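Chores, shop floors, and are we there yet
16th September
By Edgardo Dalisay

Notes for week three. I'm putting these up before class so you don't have to copy the board. Bring them with you, we skip around.

Start from the chore, not the robot. Pick something you did at home this morning. Emptied the dishwasher, found the other sock, put the mail somewhere. Now write down every time you changed what you were doing partway through. Most people get to the bottom of the page. That list is the course, more or less.

1. What already works

Floors. Flat, one job, nothing gets picked up. Robot vacuums and mowers. A missed patch costs you nothing.

Welding, painting, stacking boxes on pallets. The shop floor has had these for decades. Same part, same place, same pose, fence round it. The fence matters, come back to it in week five.

Bin picking – sort of. Suction cup on a flat box, very good. Suction cup on a mesh bag of oranges, no.

Pattern: the room was arranged for the machine. Somebody paid for fixtures, lighting, trays with slots. When people say a factory task is "solved" ask who did the arranging and what it cost.

2. What doesn't, or not well enuogh

Laundry. Cloth has no fixed shape. There are folding demos, plenty, and some are good. Watch what pile they start from. Watch the clock.

Dishes. Wet, shiny, see-through, breakable. Cameras hate glass.

Tidying a desk or a table. Sounds easy, is the worst. No spec for "tidy". Things inside other things. Things leaning on other things. Some you move, some you leave alone, and the one you leave alone is usually in the way of the one you move.

3. The Lostetti numbers

Lostetti is the small parts shop we visited in January, the one with the loud compressor. They ran a Clorent arm on kitting: take parts from bins, put them in a tray, tray goes to the bench. First run, 1,000 picks, known bins, known parts. 18 misses. Everybody happy.

Second run, another 1,000 picks, same arm, but the bins got refilled by hand and not squared up, and two part types were mixed. 875 good. So 125 misses.

Work it out as a person standing there. One miss in eight picks. Somebody has to stay next to it the whole shift, and that somebody could do the kitting. The first run you can leave alone for a while and go do something else. That is the whole gap between a product and a demo and it's only a matter of how the bins were filled.

Homework question 2 uses these figures. Show the working.

4. Why hands are ahead

Touch. You know when a thing starts to slip before it slips. Most grippers know open, closed, and maybe how hard.

Recovery. You drop a spoon, you pick up the spoon. A machine drops the spoon and often carries on setting out spoons that aren't there.

Sense of what matters. A scratched pan, fine. A scratched phone, not fine. Same grip force to the machine unless it's told.

5. Learning from people doing it

Old way: program each motion. Newer way: collect lots of runs of a person doing the job and train on that. One cheap route is a gripper you hold in your own hand with a camera on it, so the view in training is the view the robot gets later. Position comes from the video, often helped by printed square markers.

Porholm writes about this in the reading (first half only, skip the appendix). Wada is the opposing view, says you'll never collect enough and should build better fixtures. Read both. I lean Porholm for homes and Wada for shops but I've changed my mind before.

Something to argue about in section: how many different tables do you need before a table counts as just a table? One table with a thousand runs on it, or a thousand tables with one run each. Nobody has the budget for the second.

Think also about mesh and wire. Holes you can see through, thin edges, the back showing behind the front. Easy for you, nasty for depth cameras. 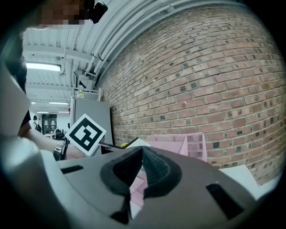 Pink mesh again in the second one, more of it.
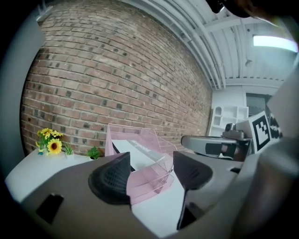
So can I buy a machine today that will tidy a room I haven't prepared for it?

Not one I'd leave by itself. You can buy machines that do one piece of it, floors mostly, and you can see research arms do a lot more with a person standing by. For a shop with fixed parts and squared-up bins the answer is a good deal better, see section 3. Reading response is one page, bring it on paper.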